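4. What small studios told us about showing unfinished games

4.1 Preparing for the floor

We came to this part of the study expecting to write mostly about feedback, and we did end up with a good deal of it, but the conversations kept drifting back to preparation. Small studios put an enormous amount of care into the weeks before a public showing, and very little of that care is visible to the people who sit down and play. Of the 64 developers who answered our long questionnaire, most described the demo as a separate piece of work from the game itself, with its own build, its own bugs and (in a few unhappy cases) its own artist, borrowed from the main team at exactly the wrong moment.

The team at Fekoldale were particularly generous in sharing their planning notes with us. Their puzzle game had been in development for a little over two years when they first took it to a regional showcase in June, and the version they brought along was cut down to three rooms. The choice of those three rooms took longer than building them. One programmer wanted the opening, which taught the controls slowly and kindly; the designer wanted the middle of the game, where the colours change and the music comes in properly. They settled on a mixture, and by their own account it was a bit of a muddle, with a tutorial for a tool that the player then lost in the next room. Players liked it anyway, though several asked where the tool had gone.

Zupan took quite a different road. Their racing game already had a following of roughly 2,000 people on its mailing list, and the studio simply asked those followers which track they would most want to hand to a friend. The winner was a track the team had nearly dropped. It has been in every demo they have shown since, and the lead artist told us, with real affection, that she is thoroughly sick of it.

Setting up at the venue came through in nearly every account as its own small trial. Developers wrote about arriving early, finding their spot, unpacking, checking that the build still launched, and then sorting out power and leads before the doors opened (Figure 1). We had no question on the form about any of this. It turned up in the open comments at the end, sometimes at great length, and we have kept as much of it as space allows. 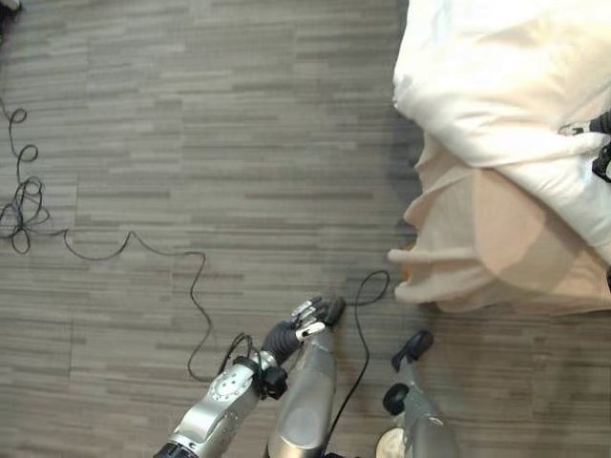 Figure 1. Black cable lying across patterned grey carpet tiles.

4.2 Length of play

Respondents disagreed cheerfully about how long a demo ought to be. The shortest in our group lasted four minutes and the longest had no ending at all, so that players left whenever they felt like it (or when someone behind them coughed loudly enough). Drerken, whose farming game is slow by design, had worried a great deal about this. Nothing much happens in the first season, and they feared that visitors would wander off before the first crop came up. Their answer was to start the demo in late autumn with a full barn and a storm on the way. It is a lovely piece of staging, and we were a little sorry to learn that it does not appear in the full game.

When we compared the planned length with what the developers wrote down afterwards, sessions nearly always ran over. Many players stopped to talk, and developers were glad to let them. A good number of respondents told us these chats were the best part of the day, even when the talk had nothing to do with the game, and we would encourage anyone organizing a showcase to leave room for them in the timetable.

We should say plainly that our figures for session length come from the developers' own notes. Some kept a tidy log, others reconstructed the day from memory over dinner, and one sent us a photo of a napkin. We have treated all of these as estimates and have not tried to build a statistical model on top of them.

4.3 Recording and using feedback

Nearly everyone collected feedback of some kind, and nearly everyone felt they could have done it better. Paper forms were popular with the smaller teams. The comments were short and kind, and they tended to be most useful when the form asked for one thing only, such as the moment when the player felt lost. Longer forms came back half filled in.

Noltudex was the largest studio we spoke with, at 30 people, and had built a logging tool into its demo that saved every jump, fall and restart. Over the course of the event it gathered more than 3,000 separate restarts, the great majority of them on a single ledge. The team had honestly believed the ledge was easy. They lowered it that same evening, in the hotel, and then spent the following day wondering whether they had made it too low. Our respondent there still isn't sure, and the ledge has since gone back up by half.

What the log could not tell them was how people felt about falling. The designer who had been standing beside the players remembered plenty of laughter at the ledge, and one pair of brothers who had turned it into a contest. We heard similar stories from Fekoldale and Zupan, and they make us cautious about treating either kind of record as the whole picture. Several teams now pair the two, with one person watching and writing while the game keeps its own tally in the background.

The next section turns to what happened once everyone was home again, and to which of the changes suggested by players were still in the game at release.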